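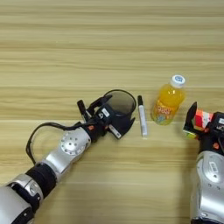

**Progress Report No. 3**

**Pumumell Shared Tables and Reusable Cups**
Submitted by Flastach to the Brisine Fund
Fri 23 April

## Purpose of this report

This report covers the second half of the grant period for the Pumumell dining room. It follows the headings set out in the grant agreement: furniture, drinkware, washing and storage, spending, and work still to be done. Items closed in the previous report are not repeated unless something has changed.

The grant pays for the replacement of the old folding tables and for a full change from disposable to reusable cups. The dining room seats 50 at one sitting and is used for lunch on weekdays, with a drinks service in the afternoon. Both services stayed open during the work.

## Furniture

All of the new tables are in place. They have light wooden tops with a pale, even grain, as agreed with the Fund when the samples were reviewed. A darker finish was considered at that stage and would have cost slightly less, but staff preferred the lighter one for the north side of the room, where daylight is limited even in August.

Two matters were reported after delivery. One table arrived with a loose leg fitting and was repaired by the supplier at no charge. A second stood unevenly on the old floor near the serving hatch and has been moved one place along. The space it left is now used for the cup return cart, and the arrangement has been kept.

The tops are wiped down after each sitting with a damp cloth and a mild soap, then dried. During the first weeks a stronger spray cleaner was still being used out of habit, and it left a dull patch on one table. The patch was treated and the spray has been withdrawn from the dining room. It remains in use on the steel counters in the kitchen, where it causes no difficulty.

The cleaning instructions have been reprinted on a single card and posted beside the sink. The earlier version ran to several pages and was kept in a binder in the office, which meant that evening staff had no access to it. 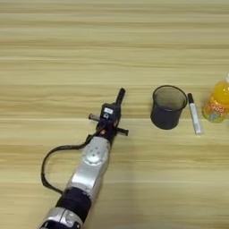 *Tabletop finish: light wood with bands of beige, honey, and tan.*

## Drinkware

The change to reusable cups is complete for cold drinks. The Pumumell stock stands at 152 cups, enough for three full sittings with two left over as spares. The model chosen is a plain tinted cup in smoky gray with a black rim. It was selected over a clear cup because light scratches and water marks are less noticeable on it, and over an opaque one because staff wished to see at a glance whether a cup had been emptied.

Returns have been the main concern. In the first month, cups were left on windowsills, in the corridor, and in the upstairs meeting rooms. The return cart was at that time beside the kitchen door, away from the route most people take on their way out. After it was moved to its present position near the hatch, the number of cups collected from other parts of the building fell sharply. Returns are now checked at the end of the day and any shortage is entered in the kitchen log.

Hot drinks are still served in the existing mugs. The grant application proposed that a single cup should serve for both hot and cold drinks. After a short trial this proposal was dropped, as guests found a cup without a handle uncomfortable to carry when it held tea or coffee. The Fund agreed to the change in writing, and no additional money was requested. The mugs are in fair condition and do not need to be replaced during the grant period.

## Washing and storage

Cups are washed in the Fan dishwasher that was already installed in the kitchen. Its upper rack was too crowded when cups and mugs were run together, and some cups came out with water standing in the base. Cups and mugs are now run as separate loads. This adds one cycle after lunch – a small increase in water use that will be shown in the final report.

Clean cups are stored upside down on open shelving next to the hatch. Closed cabinets were priced and found to be outside the budget. Staff have asked for a shelf liner that allows more air to reach the rims, and two types are being tried. A decision will be made before the next order is placed.

Stacking has been discouraged. Cups stacked while damp tended to stick together and were hard to separate during a busy service. Where shelf space is short, they may be stacked in pairs once fully dry.

## Spending

At the date of this report, 70 percent of the grant has been spent. The tables account for the largest share, followed by the cups, the return cart, and the shelving. Delivery charges were higher than planned for the tables because the supplier required a second trip for the final part of the order. The difference was covered by a saving on the cart, which was bought secondhand from another site managed by Flastach.

No money has been moved between budget headings without prior approval. Copies of all invoices are held at the Flastach office and are available to the Fund on request.

## Work still to be done

- Fit the chosen shelf liner and remove the trial pieces.
- Sand and refinish the edge of the one table placed against the radiator.
- Replace the printed signs on the return cart, which have begun to peel.
- Dispose of the remaining folding tables. A local school has asked for some of them, and collection has yet to be arranged.
- Use up the last cartons of disposable cups at outdoor events. They will not be reordered.

## Matters for the Fund's attention

Flastach requests permission to spend part of the remaining balance on felt pads for the table legs. The pads were not included in the original budget. Noise when tables are moved between sittings has been raised by the offices below, and pads would be the least costly remedy. A quotation is attached to this report.

Flastach also asks the Fund to confirm whether the final report should include the water and electricity readings for the whole kitchen or for the dishwasher alone. Separate readings for the dishwasher are available only from the date on which its meter was fitted.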